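Fold the Towels on a Table

February 15, 2022

Most people I know fold laundry on the bed, the couch, or their own knees. I did it on the bed for most of my adult life. In September I moved the job to a table, and I have not gone back. I think anyone with room for a table should do the same, and I think towels are the best argument for it.

A towel is a simple thing. It is a rectangle with no sleeves or buttons. It ought to be the easiest item in the basket, and for that reason people don't give it much attention. They hold it under the chin, bring the ends together in the air, fold it over an arm and drop it on the pile. It takes a few seconds. Then the pile goes in the closet, leans, and by the end of the week somebody has pulled one out of the middle and the rest have come down with it.

I used to blame the closet. We have a linen shelf from Calado that came with the apartment. It is 90 centimeters wide, which ought to be plenty, and it never was. I bought wire dividers, and then a set of Stirnura bins. The bins were well made and I have no complaint about them, but a badly folded towel in a bin is still a badly folded towel, and now you have to take the bin down to get at it. The bins hold gift wrap today.

What was wrong was the folding, and the folding was wrong because of the bed. A mattress gives. When you press down on a towel to flatten it, the towel and the mattress go down together, and when you let go they both come back up. The edges you lined up have moved. You also have to bend, because a bed is low, and after the fourth or fifth bath towel you start hurrying to get your back straight again. A comforter makes it worse. I have tried folding on the floor too, and the less said about my knees the better.

A table is hard and flat. You lay the towel down, pull the corners out, and it stays where you left it. You can run the side of your hand down the fold and it makes an actual crease. If one edge is longer than the other you can see it right away and fix it before the next fold. The height is right for standing. Ours is a plain Sturnon dining table, nothing special, bought for eating.

The fold I use is the ordinary one. Lengthwise into thirds, then in half, then in half again. For hand towels I skip the last step. The thick bath sheets get folded in half lengthwise and then in thirds, since thirds both ways makes a lump. I have read articles arguing for rolling. Rolled towels look nice in a basket in a hotel lobby, but on a shelf they waste the space between them and the bottom ones go oval. I will leave it there. People who roll are not going to be talked out of it by me.

There are fair objections. The first is that the table is in use. In many homes it has mail on it, or homework, or a puzzle that has been there for a month. Clearing it is one more chore before the chore. I grant that. My answer is that the table gets cleared for dinner anyway, or should be, and the time right before dinner is a good time to fold. In our house this means the mail gets dealt with earlier than it used to.

The second objection is crumbs. Wipe the table and let it dry. A clean sheet spread over it works too, though it slides a little and I stopped bothering.

The third is that the bed is close to the closet and the table is not. In our apartment it is a walk down a short hall. You carry the pile in your arms, and carrying it is a good test. If it holds together down the hall it will hold together on the shelf.

I should say something about the amount of space, because I got this wrong at first. I would tip the whole basket out on the table and then fold in the one corner I had left. That is just the bed again with a harder surface. The table only helps if there is bare table in the middle of it.

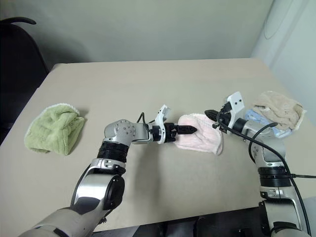
Towels should be kept to a few at a time, and the rest should wait in the basket. Four is a good number for a table of ordinary size. One goes in the center, where both sides of it can be reached, and the others stay off to the left and right until their turn. The pink one in the middle has that kind of spot, with the green one well away to the left. The tan and the pale blue heaped together on the right are what I would pull apart next, before either one gets folded, because two towels in a heap will drag each other out of line every time. Different colors help here. With a load of all white towels I regularly pick up the edge of one and the corner of another.

You can buy things for this. Skakelex sells a folding board, a hinged plastic sheet you lay the towel on and flip. I borrowed one for a while. It is good for T-shirts, and if you work in a store and have 51 of them to do, I can see the point. For towels it is too small, and it takes up table that you need. The table does the same work by being flat.

None of this makes folding interesting. I still put it off, and there is a load in the dryer as I write this. But the job now takes one pass. I used to fold the same towels twice in a week, once from the basket and again when the pile fell over. The shelf has stayed straight through the winter with no dividers in it, and there is room at the end for the beach towels, which used to live in a bag in the car.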